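Informe del proyecto: visita a la jornada de puertas abiertas de Jarico
Módulo de Sistemas Robotizados, segundo curso
Equipo de trabajo: grupo B

1. Motivo de la visita

El proyecto de este trimestre consiste en elegir una tarea manual del taller del centro y estudiar si un brazo robótico podría hacerla. Nuestro grupo eligió la colocación de conectores en los cuadros de prácticas, porque es lo que más tiempo nos quita y donde más piezas se estropean. Antes de redactar la propuesta queríamos ver un brazo trabajando con cables. En clase solo habíamos programado movimientos con cubos y cilindros de plástico, y un cubo no se dobla.

Jarico es una empresa de integración que prepara células robotizadas para otros talleres. Abre su nave al público una vez al año, un sábado por la mañana, y el tutor nos apuntó en el turno de las diez. Fuimos el grupo B completo y parte del grupo A, que estudia un caso de paletizado y tenía otras preguntas.

2. Preparación

Durante la semana anterior repartimos los temas. Una parte del grupo se encargó de las pinzas, otra de la cámara y la visión, y el resto de la seguridad y los costes. Cada uno llevó una hoja con preguntas. También repasamos los apuntes sobre grados de libertad y sobre la diferencia entre programar un robot punto a punto y enseñarle una tarea por demostración, que era el asunto principal de la jornada según el programa.

No preparamos bien la parte de costes. Llevábamos preguntas demasiado generales ("¿cuánto cuesta un robot?") y las respuestas fueron igual de generales.

3. Desarrollo de la visita

Nos recibió Crisóforo Contreras, responsable de puesta en marcha. Dio una charla corta de seguridad en la entrada: pelo recogido, nada colgando del cuello, no cruzar la línea amarilla aunque el brazo esté parado. Un brazo parado puede estar esperando una señal, y desde fuera no se distingue de uno apagado. Esto lo habíamos leído en los apuntes, pero viendo la máquina se entiende mejor.

La visita tuvo dos partes. En la primera vimos la célula Stinport, que coloca piezas metálicas en bandejas. Es una célula clásica: las piezas llegan siempre en la misma posición, el brazo repite siempre el mismo recorrido y casi todo el mérito está en los útiles que sujetan la pieza. Contreras explicó que ese tipo de instalación sigue siendo la mayoría de lo que les encargan. La célula completa un ciclo cada 8 segundos y puede pasar el turno entero sin que nadie toque el programa.

La segunda parte fue la que nos interesaba. En un puesto aparte tienen un brazo con una pinza de dedos y una cámara pequeña montada junto a la muñeca, y lo usan para un proyecto interno al que llaman Susiveo. La idea es que una persona guíe el brazo mientras hace la tarea, que se graben los movimientos junto con lo que ve la cámara, y que después un modelo aprenda a repetirla. Para la jornada habían preparado una demostración guiada: una operadora movía un mando y la pinza se desplazaba entre los elementos del puesto.

Lo primero que nos llamó la atención fue lo cerca que trabaja la cámara. En el monitor, la carcasa negra del propio brazo ocupaba una parte grande de la vista, y buena parte de lo demás salía borroso. Preguntamos si eso no estorbaba. Contreras contestó que se acepta a cambio de tener una vista que se mueve con la pinza, y que la vista general la da otra cámara fija. Cuando los dedos bajan hacia una zona con cables, la cámara fija muchas veces solo ve el dorso de la muñeca.

También vimos que la luz importa más de lo que creíamos. Las superficies metálicas brillan y las zonas claras se queman. La operadora giró uno de los focos del puesto antes de empezar y volvió a girarlo a mitad de la demostración. Apuntamos esto para nuestra propuesta, ya que el taller del centro tiene ventanas en un solo lado y por la mañana entra el sol directo sobre los bancos.

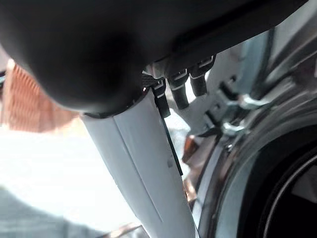 ¿Por qué resulta más difícil para un robot manejar un cable que una pieza rígida?

Un cable cambia de forma al sujetarlo y al moverlo, de modo que conocer la posición del punto de agarre no basta para saber dónde está el otro extremo. El programa tiene que comprobar la posición del conector con la cámara o con un sensor de fuerza antes de insertarlo, mientras que con una pieza rígida basta con la posición de partida.

4. Datos recogidos

El proyecto Susiveo empezó con una sola tarea y 100 demostraciones grabadas. De ellas descartaron 28 por errores de la persona que guiaba o por problemas de luz, y entrenaron con las 72 restantes. Preguntamos si con más demostraciones mejoraría el resultado. La respuesta fue que depende de cómo sean: si todas empiezan con el conector en el mismo sitio, añadir más aporta poco. Ahora cambian la posición de partida en cada grabación y anotan el cambio en una hoja.

Sobre las pinzas nos dieron menos cifras. Los dedos son intercambiables y los rediseñan con frecuencia, porque un dedo ancho sujeta mejor pero no entra entre dos conectores próximos, y uno estrecho entra pero deja girar el conector. Tienen una caja con versiones anteriores y nos dejaron cogerlas. Varias estaban marcadas a rotulador con la fecha y el motivo del descarte. El compañero que llevaba el tema de pinzas hizo croquis de tres de ellas, que van en el anexo.

El control de fuerza lo hacen con un módulo comprado a un proveedor, Balogun, que va entre la muñeca y la pinza. Mide el empuje y detiene el avance si supera el límite fijado por el operario. No nos dieron el valor del límite. Sí nos dijeron que lo ajustan por tipo de conector y que al principio lo ponían demasiado bajo, con lo que el brazo se paraba antes de que el conector encajara.

5. Turno de preguntas

Al final hubo un rato de preguntas con los dos grupos juntos. Resumimos las respuestas que sirven para nuestro caso.

Sobre el tiempo de enseñanza: depende de la experiencia de quien guía. Una persona que conoce la tarea manual pero no el mando necesita varias sesiones antes de que sus grabaciones sirvan. Prefieren formar a alguien que ya sabe montar conectores antes que a alguien que solo sabe manejar el robot.

Sobre los fallos: el más común es que el conector entre torcido. El segundo es que el dedo empuje un cable vecino al acercarse. Este segundo fallo no aparece en la simulación que usamos en clase, porque allí los cables no se han modelado.

Sobre la sustitución de trabajo manual: Contreras dijo que en los talleres donde han instalado células las personas siguen haciendo la preparación y la revisión, y que en cableado el robot todavía es más lento que una persona con práctica. El grupo A insistió en este tema y la conversación se alargó hasta casi las 13 horas, con lo que no quedó tiempo para ver el almacén.

6. Aplicación a nuestro proyecto

Después de la visita cambiamos tres puntos de la propuesta inicial.

El primero es la tarea. Queríamos automatizar la colocación de todos los conectores de un cuadro. Ahora nos limitamos a los de la fila superior, que tienen espacio libre por encima y permiten que la pinza entre en vertical. Los de la fila inferior quedan detrás del canal de cables y no vemos forma de llegar a ellos con la pinza que hay en el centro.

El segundo es la cámara. Habíamos previsto una sola cámara fija sobre el banco. Proponemos añadir otra en la muñeca, aunque haya que aceptar que el propio brazo tape una parte de la vista. El soporte se puede imprimir en el taller. Falta resolver por dónde pasa el cable de la cámara, que en nuestro brazo tendría que ir por fuera y sujeto con bridas — el modelo del centro no tiene paso interior.

El tercero es el método. La propuesta decía "programación punto a punto" y lo hemos dejado así para esta entrega, pero con una comprobación de fuerza al final del recorrido. Grabar demostraciones exige un mando y un equipo que no tenemos. Lo dejamos indicado como posible continuación para el curso que viene.

7. Dificultades y aspectos que faltan

El ruido de la nave hacía difícil oír las explicaciones desde atrás, y algunas notas de los miembros del grupo no coinciden. Donde no coincidían hemos dejado fuera el dato. Tampoco pudimos medir nosotros mismos el tiempo de una inserción completa, que nos habría servido para compararlo con el nuestro.

El apartado de costes sigue incompleto. Hemos escrito a Jarico para pedir un precio orientativo del sensor de fuerza y de un juego de dedos, y estamos a la espera de respuesta. Si llega antes de la entrega final se añadirá a la tabla del anexo; si no, usaremos los precios del catálogo que nos ha dejado el departamento.

8. Reparto de trabajo para la siguiente fase

Los que llevaron el tema de pinzas diseñarán dos dedos estrechos y los probarán a mano, sin robot, sobre un cuadro en desuso. Los de visión prepararán el soporte de la cámara y harán pruebas de luz a primera hora y a mediodía. Los de seguridad redactarán el procedimiento de parada y marcarán en el suelo la zona del brazo, tomando como modelo la línea que vimos en la nave. La próxima revisión con el tutor será cuando estén impresos los primeros dedos.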